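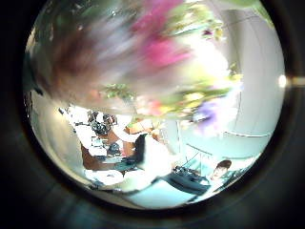
Home | Timetable | Handouts | Reading | Contact
Print this page | E-mail this page

Week 5 -- Can a machine do the flowers yet?
Karla Olvera

Last week I asked you which household job you'd hand over first, and most of you said ironing. I'd like to stick with flowers for now, as I think they're harder!

A mug is easy going. It keeps its shape, and if the gripper is slightly off, you still get your mug. A stem bends, petals bruise, and the leaves of one flower catch in the next, so you pull at one and three come along. When the whole bunch moves, a camera near the hand may see little but streaks of colour (worth remembering when you read the Palex paper, where everything is filmed standing still).

The Faltetti trial used 800 attempts at putting a single stem in a vase. Only 187 were called clean, and "clean" allowed a lost petal. I'd call that a "not yet" -- though my own record with tulips isn't much better.

For the seminar, read section 2 of Cuevas and pick one chore you did this week. Write down every point where you used touch and didn't look. I got to over 5 before I'd even filled the vase.

Print this page | E-mail this page
Back to Handouts | Next week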